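How to keep score at a basketball game (and enjoy it!)

The scorebook is the best seat in the house. You sit right on the halfway line, you see every foul up close, and by the final buzzer you know the game better than most of the people who played in it. I started scoring for Narnstead in the local league because the regular scorer was stuck in traffic, and I've hardly sat in the stands since.

This guide covers the running score method, the one used in most club basketball. It looks like a wall of tiny boxes the first time you open the book, but you can learn it in an evening and get comfortable with it in two or three games.

What you need

A scorebook or a pad of printed scoresheets
Two pens in different colours (I use red and blue)
A spare pen, because one of them will roll under the bench
A rough sheet of paper for quick notes
A clear view of the scoreboard

Skip the pencil. It smudges under your sleeve and by the third quarter you can't tell a 3 from an 8.

Before the tip-off

Get to the table twenty minutes early. Write in the two team names, the competition, the venue and the start time. Then ask each coach for their list of players and copy out the names and shirt numbers in number order, lowest first. It takes a moment longer than copying the list as it stands, but you will be hunting for those numbers all evening and you want your eye to land on them straight away.

Ask the coaches to check the list and sign it if your league wants that. Ask for the starting five as well, and mark each starter with a small cross beside the name. When they walk on court, circle the cross. If somebody different walks on, tell the referee before the ball goes up.

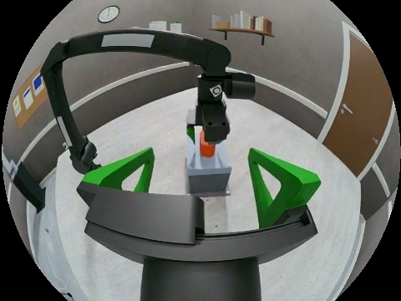
Which team goes on the left-hand side of the sheet?
The home team, or the first team named in the fixture list if you're playing at a neutral venue. Your sheet may say Team A and Team B, and Team A is the home side.

Writing down the baskets

The running score is the long set of columns, usually down the right of the sheet, with numbers counting upwards for each team. Every time somebody scores, you go to the team's new total and mark it.

1. Free throw. Fill in the next number with a solid dot and write the shooter's shirt number beside it.

2. Two-point basket. Move on two numbers, draw a diagonal line through the new total, and write the shirt number beside it.

3. Three-point basket. Move on three numbers, draw the same diagonal line, write the shirt number and put a circle round it.

Say it under your breath as you go. "Blue eleven, two points, nineteen." That last number is the team's new total, and if the scoreboard says 19 as well, you're both happy. If it doesn't, speak to the person working the scoreboard at the next whistle. Small mistakes are easy to mend straight away and horrible to mend ten baskets later.

Fast breaks are where beginners come unstuck. Vorndale played a brilliant, breathless style against us last season, and there were spells when I had my head down writing one basket while the next was going in. My trick is the rough sheet. Scribble the shirt number and the points, keep watching, and move it all across to the book as soon as the ball goes out of play.

Writing down the fouls

Each player has five little boxes next to their name. When the referee calls a foul they come towards the table and show you the shirt number with their fingers, then the type of foul, then what happens next. Watch their hands, don't try to listen, as sports halls are far too noisy for that.

P is a personal foul
T is a technical foul
U is an unsportsmanlike foul
D is a disqualifying foul

If the foul leads to free throws, add a small number after the letter, so P2 means a personal foul with two shots. Then cross off one of the team foul boxes for that quarter. Do the player first and the team second, every time, and it becomes a habit.

Once a team has four fouls in a quarter, the next ones usually bring free throws. Let the referee know when a team gets there. They will love you for it.

When a player reaches five fouls, tell the referee at once. That player's game is over, and it is the scorer's job to spot it.
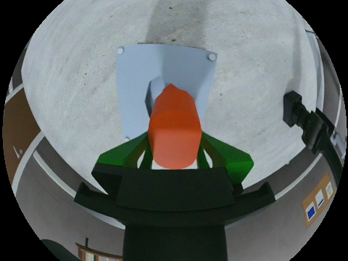
Time-outs and the end of each quarter

Coaches ask for a time-out at the table, and you sound the buzzer at the next chance, when the ball is dead and the clock has stopped. Write the minute of the quarter in the time-out box. Check how many each team has left in that half, as a coach will certainly ask you with nine seconds on the clock!

At the end of each quarter:

Draw a thick circle round the last total for each team
Draw a line under it, right across the column
Write the points for that quarter in the box at the bottom
Swap pens

Swapping colours makes it so much easier to find your place later. I use red for the first and third quarters and blue for the second and fourth. Remember that the quarter box is for the points scored in that quarter only, so take the previous total away from the new one.

Closing the book

After the final buzzer, add up the quarter scores for each team and check that they match the last circled total. Then draw a double line under the final score and cross through the numbers you didn't use. Fill in the final score and the winning team's name, sign your own box and pass the sheet to the referee, who signs last. Don't change anything after that.

Ways to practise

Put a game on the telly and score one quarter. Pausing is allowed! Then try a quarter without pausing. After that, go along to a junior match and sit beside an experienced scorer with your own blank sheet. I did this at a Zokdale under-12s tournament and had a lovely time, even though my first sheet had one team winning by a basket they never scored.

Most local leagues are crying out for people at the table, so send your club a message before the new season starts and ask which games still need a scorer. Bring both pens.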